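Revari opens tableware lending shelf in August 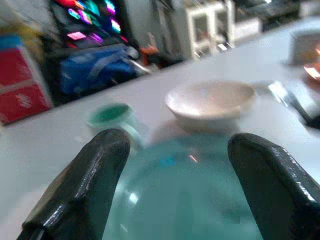 The community house in Revari will open a lending shelf for tableware in August. People who live in the town can borrow bowls, cups, glass bottles and serving plates for a family meal or a small party, and bring them back within 5 days.

The idea comes from Mastau, where a similar shelf has been open for 6 years. Many homes there are small, and people do not have space to keep dishes they use only once or twice a year.

Most of the first pieces were given by households in Revari. The shop Sultana, on the main street, also gave 17 white bowls from its old stock. Colored glass is welcome too, but it must have no cracks. Plastic boxes and knives are not accepted at the moment.

Borrowing is free. For glass there is a deposit of 15, which is paid back when the piece returns clean and whole. A second shelf is planned in Anham if there is enough interest.

Donations can be left at the side entrance of the community house every morning until noon. Please wrap glass pieces in paper.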